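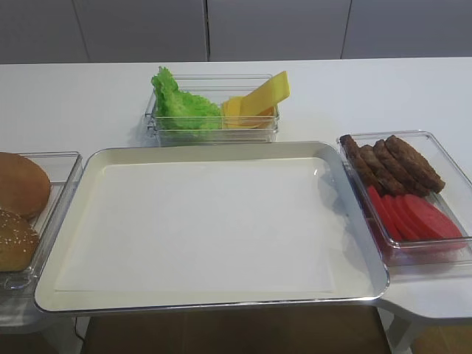

Page last changed: May

Zomeck Floor Monitor, 12-inch, powered
Stage Sound > Monitors > Powered wedges
Price: $697 each
Made by Perron

If you sing with a live band in small rooms, you already know the trouble with most floor monitors. They're fine at sound check, and then the drummer gets excited and your own voice goes away. The Zomeck is the first wedge in this price range that we've kept turning down at shows. Perron built it for clubs and theaters where the stage is shallow and the singer stands close to the speaker, and it shows in the way vocals come through – clear and forward, with none of that honk you get when a box is pushed hard.

We first heard it at a record release show for Solange Després, who plays with a full horn section and doesn't like in-ears. Her engineer, Ulises Bedoya, had it at the front of the stage all night and said afterward that he'd hardly touched the monitor EQ. She stood right over it for the quiet numbers and we didn't hear a squeak of feedback!

What's inside

The low end is a 12-inch woofer with a rubber surround, and the high end is a compression driver set in the middle of it, so both come from the same point. That matters a lot when you move around. Take a step back to let the guitar player have a moment and the sound stays the same, only a bit quieter. Coverage is 70 degrees, measured the same way across and up and down, which is a good width for one singer or two people sharing a mic.

The amp is built in and has no fan. On loud sets you'd never notice a fan anyway, but play an acoustic night and you'll be glad it isn't there (we do a lot of acoustic nights). The case is birch plywood with a black textured coat, and the grille is steel with foam behind it to keep out spilled drinks, mostly.

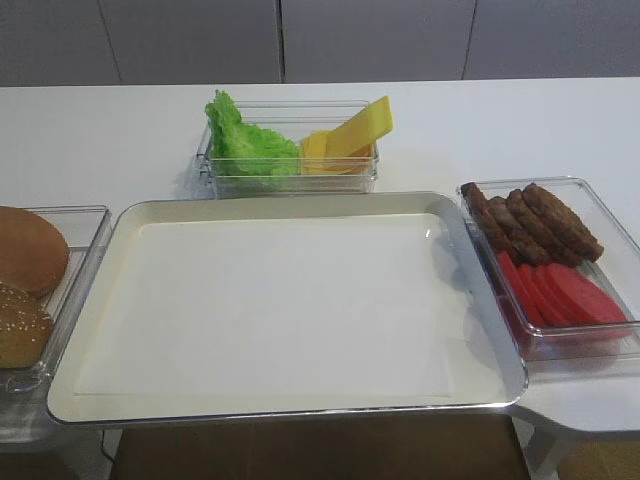 The back panel is simple and we love it for that. There's a combo input, a link output so you can run a second wedge from the first, a level knob, a low cut switch, and a three-way voice switch marked Vocal, Full and Keys. Vocal pulls down the mud. Full is flat, or near enough to mix on. Keys adds a little bottom for piano and bass players who want to feel it in their legs. Everything is recessed, so a cable yanked sideways won't take the jack with it.

It sits at two angles. The lower one is for deep stages, the steeper one for when your toes are touching the box. There's also a pole socket, and Haf Skyrme has been running a pair on stands as a small PA for her songwriter evenings. She'd like more low end for that job and so would we, so add a sub if you're doing the same with drums.

Specs

Woofer: 12 in.
High driver: compression, coaxial
Coverage: 70 x 70 degrees
Inputs: combo XLR and 1/4 in.
Link output: XLR
Voice switch: Vocal, Full, Keys
Cooling: no fan
Cabinet: birch plywood, black
Warranty: 5 years, parts and labor

In the box

One Zomeck monitor, a locking power cable, and a printed guide that's worth reading for the page on mic placement. The padded cover is sold separately. Get the cover if you load in through alleys and up fire stairs like everyone else. 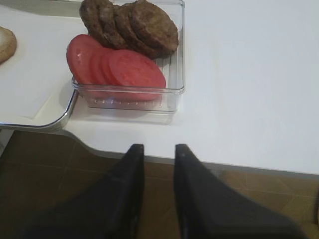
Patties and tomato slices

What to pair it with

Any decent vocal mic will be happy in front of this thing, but tight-pattern mics do best, with the wedge set off to the side a little to match the dead spots. For bands with several singers, the Katard splitter makes it easy to send each person their own mix without a second board. Drummers should look at the Zeden drum fill instead. It's bigger, it's heavier, and it'll win the argument with the cymbals.

Try one first

We keep a pair set up in the demo room, next to the keyboards. Bring your own mic and sing at the volume you really use on stage – the neighbors are used to it. Florêncio Loureiro runs the demo room and can set up a drum kit behind you if you give him some warning. For rental or orders of more than a pair, write to Sylvie Petrenko at the sales desk.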